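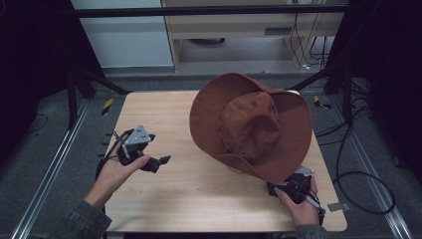

Crushable hats: does the crown ever come back?

Forum: Clothing and Care > Hats

brimwatcher
I have a brown one with a wide stitched brim and a soft crown, sold to me as "packable," and I'm starting to think that word means nothing. The tag said roll it, stuff it in a bag, pull it out, wear it. Mine went into a suitcase for 7 days and came out with a crown like a dropped pie. The brim flops too, so on a table it ends up tilted over on its side. The shop in Predbridge told me to shape it by hand and leave it overnight. I've done that. Has anyone here gotten one to look decent again, or is this just what you get?

wolde_walker
What's it made of? If it's cotton, you can dampen it. If it's real suede, keep water well away from it.

brimwatcher
The label says cotton. It looks like suede from across the room, and I suspect that's the whole idea. Up close you can see the stitching.
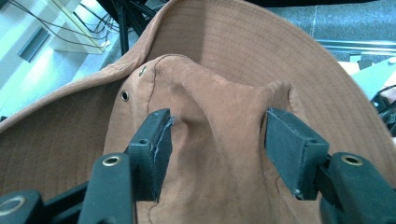

The rows on the brim go around and around, really close together, and I'll admit the brim is the part that has held up best. The crown is where I've got the trouble. I pinched it along the middle to see if it would take a crease on purpose, and it creases just fine. It creases everywhere. Getting it smooth again is another story.

tin_thimble
Sounds like you got what the tag promised. Packable means it won't crack or tear when you fold it. It doesn't mean it comes out looking pressed.

brimwatcher
Then the tag should say foldable. A grocery bag is foldable.

porchlight88
Steam it. Kettle, not iron. Hold the crown over the steam, push it out from the inside with your fist, then stuff it with a towel until it's cool. I do this with 2 of mine every October before they go up on the shelf.

tin_thimble
I've seen the kettle trick on every hat thread ever and I don't buy it for cotton. Felt, sure. Felt is made with heat and water in the first place. Cotton goes limp, looks nice for an afternoon and then slumps right back.

porchlight88
Mine don't slump.

tin_thimble
Do you wear them?

porchlight88
Yes, I wear them. I live in the rain, they get plenty of use.

wolde_walker
You're both leaving out starch. Spray starch inside the crown, shape it over a bowl, let it dry all the way. It's boring and it works. Mine is a Plisteo that weighs next to nothing and had no shape to begin with. Check the care label first, and try a spot under the brim in case it leaves a mark.

brimwatcher
Starch I would believe. My worry is white flakes on brown. Also, somebody at Grismont swore to me that you should never lay a wide brim down on a table, you should rest it on a hoop so the edge hangs free. I have a gold ring that's been sitting around here, so I cleared a spot to think about it.
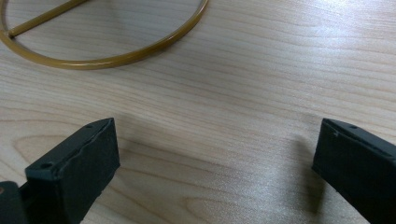 Now I'm even less convinced. Something that thin, lying flat, barely lifts anything off the wood. The brim would still touch down all the way around. And there's a straight bar running across the middle, so you couldn't drop the crown through it even if the size was right.

porchlight88
I think they mean a raised ring, up on a stand. Crown down, brim in the air.

tin_thimble
Or just put the hat upside down on the table like everyone's grandfather did. Costs nothing. I looked at the Grismont website after reading this, and their storage set is 325 for what looks to me like some rings and a box. For that money the hat should be shaping itself.

brimwatcher
325! They didn't mention that part in the store.

wolde_walker
To be fair to the hoop people, I do use a stand and my brims stay flat. But mine are stiff hats. On a soft stitched brim I doubt you'd see any difference. How does that bar join on, anyway?

brimwatcher
Just at the edge.

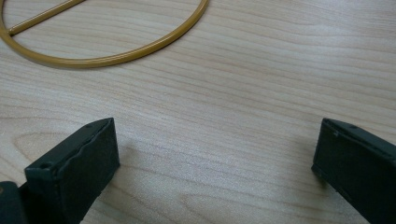

Gold ring with its crossbar, flat on the table

The bar meets the inside of the ring over at the left. I'm not spending any more time on it. Plan is starch and a mixing bowl on Monday, then I'll wear it and see.

wolde_walker
Light coats. 2 thin ones are better than a heavy one, and don't touch it in between.

tin_thimble
Post it again after you've worn it a while. Everything looks good fresh off the bowl.

porchlight88
Still say steam.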